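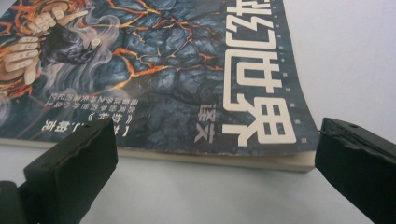 Photo: Brayden Cormier

How to flatten a paperback that has started to curl
By Hiu-tung Tseng
2019-08-07

Fantasy paperbacks curl more than any other kind I own. They are thick, they get read in the bath, and they come in series, so by the time you reach the volume where the world cracks open and lava comes up, the first one has taken the shape of a roof tile.

You will need a table, two sheets of plain printer paper, a smooth board bigger than the book, and weight. The weight at my place is the Yip family dictionary, 2240 pages, bought at a yard sale and never once opened for a word.

1. Wipe the table and let it dry. A crumb under a cover will still be there in a week, as a dent in the middle of somebody's dark lord.

2. Lay the book down and crouch until your eyes are level with the tabletop. Look at the page block from the bottom edge. A slight curve in the pages is normal in a book that has been read. If the cover lifts at the corner, carry on. If the whole thing rocks when you tap it, carry on and add a second dictionary.

3. Unfold any dog-ears. Run a thumbnail along each crease, from the spine side out. You will find more than you remember making.

4. Put one sheet of paper inside the front cover and one inside the back. Glossy covers with a lot of dark ink like to stick to things, and white title lettering shows every scuff.

5. Square up the spine. Stand the book on its bottom edge, hold it shut, and nudge the covers until they line up. Then lay it flat again with the curl facing down, like an upturned bowl.

6. Board on top, weight on the board. Center it. Off-center weight gives you a wedge, and then you need a different tutorial.

7. Leave it for 6 days. Brayden peeks on day two every time, and his copy of the Kondent trilogy still opens by itself at chapter nine.

If the book is damp, skip all this and stand it up, fanned open, in a dry room first. Pressing a damp book makes a brick. Mine from March is holding a door.

Store it upright afterward, snug between neighbors of the same height.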